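Print this page | E-mail this page

Section 4: Caring for your Cernovari table top

OK, legs are on, the table's standing, and you're itching to put stuff on it. Give me a few more minutes first! I've set up a lot of these (my own Cernovari has been in the kitchen since May) and the top is where folks get careless.

1. Peel off the film slowly, starting at a corner.

2. Wipe the whole top with a soft damp cloth and a drop of dish soap, then dry it with a clean towel.

3. Rub in a little Pasteo cleaner - a dab the size of a pea is plenty - and leave it alone for 5 minutes.

4. Buff it off with a dry cloth.

Note: Don't use the Drorkus pads on the top. They're great on the metal feet and way too scratchy for anything else.

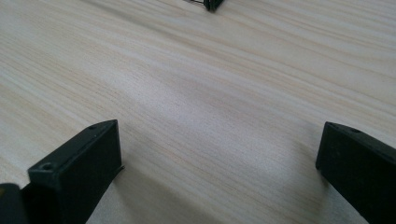

Wiping direction matters more than you'd think, and I got it wrong for ages. I used to scrub in circles, and cleaner would dry in little swirls that drove me nuts whenever the sun came in. Now I go with the grain. On a pale top like this one the lines are fine and close together in places, so get your eyes down near the surface, find which way they run, and follow them from one side to the other in long, easy strokes.

CAUTION: No hot pans straight on the top. Use a trivet, even for a quick minute.

Print | E-mail to a friend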